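List archive: patient-transport-policy
Posted Friday, April 13, 2018, by the Larkivport Haemophilia Association office

Re: Draft response on home delivery of factor concentrates

On the second section of the draft, the Vakwood group wrote:

> We are content with the wording on home delivery in general, but the
> section reads as though every patient has a fridge of their own and
> someone in during the day. In our area 34 of the 122 registered
> households have neither. Could the response ask for a collection
> point as an alternative, and could it say who carries the cost if a
> delivery is missed? We would also like the notice period before a
> change of supplier to be stated in weeks. "Reasonable notice" has
> been read very differently by different hospitals.

Both points are accepted in principle. The detail needs some care.

Collection points. The present contract, held by Festus, names the hospital pharmacy as the only place where a missed delivery can be picked up. A second location would have to meet the same storage rules as the pharmacy: a monitored fridge, a written record of temperatures, and a named person who can sign for stock. A health centre can usually meet these. A high street chemist may or may not. I suggest we ask for "at least one collection point outside the treating hospital in each district" and leave the choice of premises to the health authority. If we name a type of building in the response, we shall be told that it is not available in one district or another, and the whole request will be set aside on that ground.

Cost of missed deliveries. The contract is silent. In practice Festus takes the product back and the hospital pays a second delivery charge. No patient has been billed as far as this office is aware, but nothing in the text prevents it. The response should ask for one plain sentence stating that the patient is not liable.

Notice period. The Moreira group asked for 16 weeks in their own submission and I see no advantage in a different figure. Patients on prophylaxis are normally reviewed twice a year, and 16 weeks gives the clinic some chance of dealing with a change at a planned visit. It also allows time for training if the new product comes with a different mixing device -- a matter that was badly handled at the last change in October. 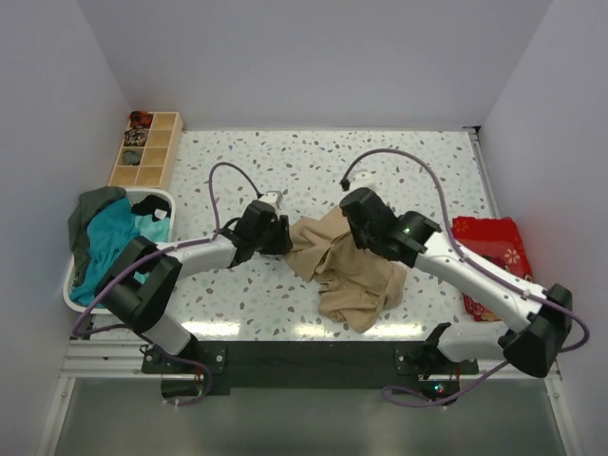 Two robot arms and a beige cloth on a speckled white tabletop.

On the other comments received:

Paragraph 5 of the draft refers to "people with severe haemophilia". Two groups asked for this to be widened to include von Willebrand disease and the rarer factor deficiencies. The change has been made throughout, except where the paragraph quotes the health authority's own document, which uses the narrower term. Quotations have been left as they stand.

The request for a telephone line open at weekends has been moved from the annex to the main text. Please check that the wording still matches what your members asked for. The line is for delivery queries only. Clinical questions stay with the treatment centre, and the draft now says so.

The passage on needles and sharps boxes has been cut. It is covered by a separate contract with a different end date, and the authority has said it will not consider it in this round. It can be raised again when that contract is reviewed.

One point remains open. The draft asks that patients be consulted before a supplier is chosen. The authority's position is that purchasing rules do not allow patients to see the bids. That is probably correct, but patients can be asked earlier, when the criteria and their weighting are set -- this is already done for wheelchairs in the same region. I have put alternative wording in square brackets. Please say which version you prefer, or send a third.

Replies should go to the list and not to the office address, so that all groups see them. Changes to the text should be given by paragraph number. If your group has no comments, a one-line message to that effect is still useful, as the response has to state which groups have approved it.

Larkivport Haemophilia Association, office

Recent messages in this list
Draft response on home delivery of factor concentrates
Vakwood: comments on the second section
Moreira: notice periods, text as submitted
Travel letters and customs forms, revised template
Minutes of the regional groups' telephone meeting
Sharps contract: end date and review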